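Bisgaard Wipe-Clean Table Cover, Gingham Print
Supplied by Clositton — Table and Canteen Goods

Item overview

The Bisgaard table cover is a coated cloth for long tables in break rooms, craft rooms and school dining areas. It is sold by the running length from a roll 1510 mm wide. The coating is on the printed side only. The reverse is an uncoated knit backing that limits sliding on smooth tops.

Specifications

Width: 1510 mm
Minimum order length: 900 mm
Face: printed, coated
Reverse: knit backing
Edges: cut, not hemmed
Print: gingham with cartoon illustrations
Colorway shown: pink and white
Indoor use only

Fitting

Allow the cover to lie flat overnight before trimming. Fold lines relax faster in a heated room. Do not iron the coated side. Corners may be left loose or held with table clips, sold separately under the Nondow name. Measure the table top first, then add the drop required on each side. Lengths above the minimum are cut in steps of 90 mm and supplied as one continuous piece.

The print repeats along the full length of the roll. Illustrations are not aligned to the cut, so a figure or lettered bubble may fall across an edge. Orders for matching tables should be placed together — separate rolls can differ slightly in shade.

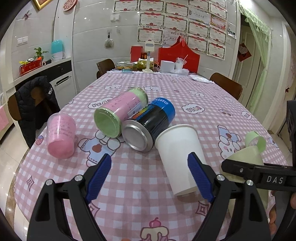
Pink-and-white gingham cover on a long table, with cups and a metal can lying on the print.

Care

Wipe with a damp cloth and mild dish soap. Rinse off soap residue and dry before folding. Solvent cleaners and scouring pads damage the coating and will dull the printed colors. Ink, mustard and beet juice should be removed at once. Cans with bare metal bases should not be left standing on a wet cover, as rust marks cannot be cleaned out. Use a trivet under hot pans.

Store rolled, print side out. A cover stored folded for long periods may crack along the creases.

Ordering

Cut lengths are not returnable unless faulty. A sample piece can be requested before ordering. Full rolls ship from the Benetbridge warehouse on a cardboard core; cut lengths ship folded. State the colorway and the length in millimeters on every order line.

Page revised 27 September 2021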